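Machines can now do chores, provided the chore has been defined for them in advance. A dishwasher qualifies. So does the fixed arm at Godetti that loads the same tray 218 times a shift. Putting away groceries in a stranger's kitchen does not.

Driving is the chore most often cited against this view. An intersection has stop lines, lane dashes and red lights, all installed to remove ambiguity.
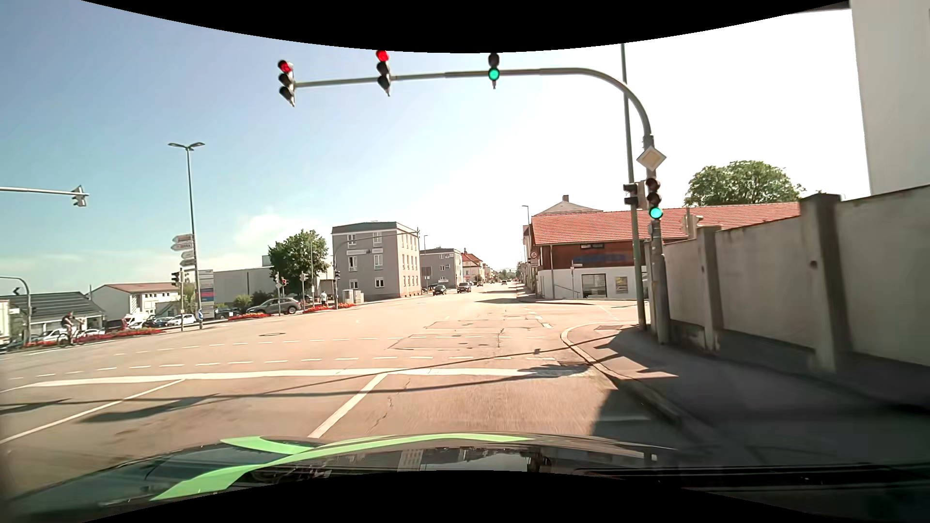 A kitchen drawer has no such markings. The Skondero home unit, at $2,995, folded towels well in my tests and failed on a fitted sheet in 2 attempts out of 2. The Falero cart is cheaper at $2,000 and does less, moving bins along a taped route. I would buy the cart. Its limits are stated, and a shop can plan around them. A junction is also a place where stopping is a legitimate action. A machine that stops halfway through lifting a pot has created a second chore.
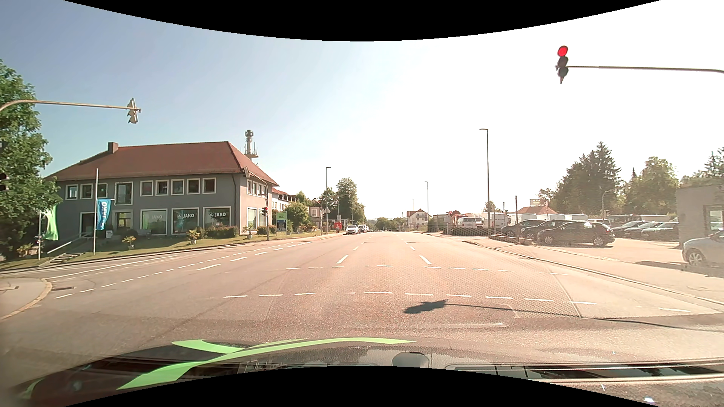 Roswitha Fankhauser objects that the comparison favors the road too much: a light tells a car when it may go, but it says nothing about what a cyclist will do next, and a drawer at least stays where it is. I accept the point about cyclists. The drawer still has to be opened, and grip remains the weaker half of the problem.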